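Gripper reports "object held" after an empty close, intermittent

Tags: student project, gripper, position feedback, pick and place

pleatedload
Asked in February

I am working on a student project for the Ukar robotics club, to be entered at Bosow. The task is to pick up a blue single-stud block from a white table and place it in a gray socket with a square recess. The arm is a small six-joint unit with a parallel-style gripper. The gripper is driven by one servo through a Mevetti controller board, and the sequence runs on a laptop over USB.

Grasp detection uses position feedback only. The gripper is commanded to close, the script waits 1000 ms, and then it reads the position register. A fully closed gripper with nothing between the fingers should read 3884. With the block between the fingers the servo stops earlier, at 2839 in my reference test. My rule is that any reading below 3884 means an object is held.
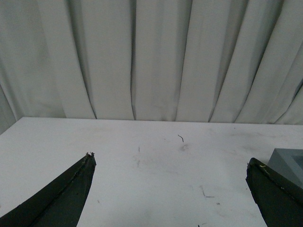 The rule worked on the first evening. Since then the script sometimes reports "held" when the gripper has closed on nothing, and the arm carries out the whole placement with no block. The empty-close reading comes back slightly low, and not by the same amount each time. Reading the register a second time does not change the result.

Things I have ruled out:

The USB link. I log raw packets and there are no checksum errors.

The open command. The fingers reach the same open position every cycle.

Supply voltage. It was steady at the board during the close.

The fingertips are worn at the ends and the covering is ragged in places. I did not expect that to matter because the block is gripped further down, along its sides.

I also have a wrist camera. The picking side of the vision is a simple hue threshold, and blue is easy to separate from a white table. I would prefer to keep the held check independent of the camera, since the judges at Bosow score sensing and vision as separate items. Is there a better rule for position feedback alone, or should I add a current reading? The Mevetti board exposes motor current but I have not used it.
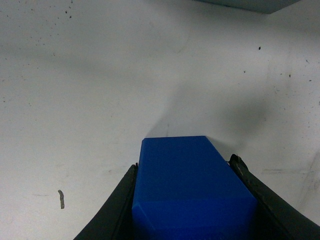

stallcurrent
Answered in February, 2 votes

Your rule compares a measured position with an exact value. That will fail on any gripper, including a new one. The register has noise, the gear train has backlash, and the servo stops short of its goal by an amount that depends on friction and on the controller gains. If the integral gain is zero, which is the default on many boards, there will be a standing error and it will vary from one close to the next.

Use two limits and a band between them. You have an empty value of 3884 and a block value of 2839. The gap is large, so there is no need to place the limit close to either end. Something near the midpoint will tolerate a lot of fingertip wear. Treat a reading well below the block value as a fault, for example a block gripped across its long dimension or a jam.

On the fingertips: they do matter for the empty close. With nothing in the way, the tips are likely the first parts to touch each other. A flap of loose covering folded between them is a spacer, and it will not fold the same way on every cycle. With a block lower down the fingers, the tips may not meet at all, which would explain why only your empty readings move. Trim any loose material and then record the empty value again. Do not reuse the old number.

Also, replace the fixed wait. Poll the position and call the close finished when it has stopped changing over several samples. Keep 1000 ms as a timeout. A fixed wait can sample the register while the servo is still creeping, and on an empty close the travel is longer, so that case is the more exposed one.

Current is useful as a second signal, but be careful with it. An empty gripper pressed shut against itself also draws holding current. Current tells you the fingers are pushing on something, and that something can be the other finger. You still need position to tell the cases apart.

tatli_bench
Answered in February

just use the camera. Check for blue between the fingers after you lift and you are done. We did it this way on the Tatlı kit and never had a problem. Position feedback on cheap servos is not worth the time.

Comment from stallcurrent: The asker wants the check to be independent of the camera. The hue check is also blind to slip until the block has left the view.

Comment from tatli_bench: ok, but it is still less code

pleatedload
Answered in February (asker)

Posting my own results in case another team has the same board.

I moved the limit to the midpoint between the two readings and removed the exact comparison. I also changed the wait to polling, with the timeout left at 1000 ms. These two changes removed every false "held" in the next session. I have not retrimmed the fingers yet, so the limit alone was enough to cover the variation on my setup.

For logging I now start each trial with the block standing upright, stud on top, and the fingers fully open on either side of it. The script then closes, polls, writes the settled position and current to a file, and opens again without lifting. Trials with no block use the same sequence at the same arm pose. Keeping the pose fixed matters, as the settled value shifts a little with wrist angle.
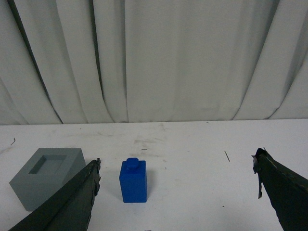

The current reading was less helpful than I expected. The two distributions overlap during the hold phase, as stallcurrent said they would. The peak during the close separates them slightly better, but the peak is short and the Mevetti board does not sample fast enough to catch it reliably. I have left current in the log and taken it out of the decision.

Two remaining issues. First, if one finger reaches the block well before the other, the block can be pushed over, and the settled position then falls somewhere inside the band. I currently open, return to the search pose and try again. Second, the held check passes at the moment of grasp and says nothing about the travel to the socket. I have added the same position test just above the recess, before the downward move. It costs one register read.

The hue check stays in the picking step only. I am marking the answer by stallcurrent as accepted.

Comment from stallcurrent: For the tipping case, check the centering before the close. If the camera already gives you the block position for the pick, use the lateral offset from that and correct the wrist first. Also write the limit to a config file and rerun the empty close at startup. Covering will keep wearing and the empty value will move with it.

Comment from pleatedload: Startup calibration added. It refuses to run if the empty value is on the wrong side of the limit.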